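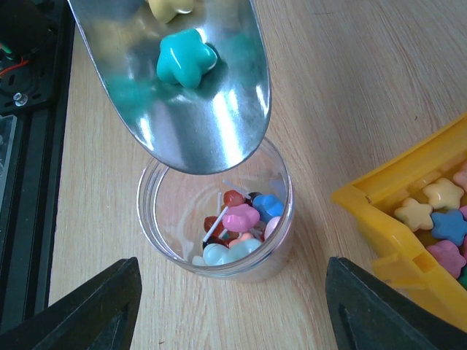
Newsletter > Workshop Notes > Candy Cell

News Workshops People Calendar Contact

Looking after the candy cell at Stitcombe

By Gudrun Holmgren

Many readers have asked how we keep the small candy cell in working order, so in this issue I will write down what we do. The cell came to Stitcombe from our shop in Pritby in March 2018, and I have had the care of it from the first day. Pushpa Sandhu writes the programs and I do the screws, the cleaning and the spare parts.

The job of the cell is simple to explain. A scoop takes candy from a tray and tips it into a cup on the table. It is less simple to keep this going for a whole shift. Sugar is a difficult material. It makes a fine dust which goes into every small gap, and when the air is damp the dust becomes a kind of glue.

In the morning we begin with the scoop. It must be wiped with a warm cloth and then dried completely. We do not use any polish on it, only water. If there is a sticky place in the bowl, a star will stay there when the scoop turns, and then it falls late, on the table. Pushpa had for a long time believed that such late stars were a mistake in her program. She made the turning slower two times before I found a thin film of sugar under the lip.

After this we look at the gripper fingers. The inner faces must be clean and the screws must be tight. I draw a small line with paint marker over each screw head, so I can see if it has moved. Last winter one screw on the right finger became loose and the whole grip was a little turned. The arm did not know about it, of course, and the scoop came down on the rim of the glass. We lost 2 glasses before lunch.

The camera at the wrist is cleaned with a dry lens cloth, never with the cloth from the scoop. This I must repeat to every new person.

Then comes the height check. We place the cup on its mark and drive the arm slowly to the pouring position. The lip of the scoop should stop just above the mouth of the glass, without touching. Too high is also wrong, for the stars jump out again. When the height is not correct, we first look for crumbs under the cup before we change any number in the program. In most cases there is a crumb.

The cables we check once in a week. They should have a soft bend with no pull at the plug when the arm is stretched. Backlund, our supplier for the rails, recommended that we also try the bolts of the frame at this time, and we found some that needed a quarter turn.

In our maintenance book we have now 427 entries, and 301 of them are only cleaning. I think this tells something about where the hours go. The longest repair was the Wuraletti bearing in the base, which took 70 minutes together with the new calibration. I had expected a full day.

In May we will change to a new type of tray clamp, as the old one lets the tray creep a little to the side during the shift. Pushpa will then teach the scoop positions again. If you want to come and see how it is done, please write to me at the workshop and bring shoes with closed toes.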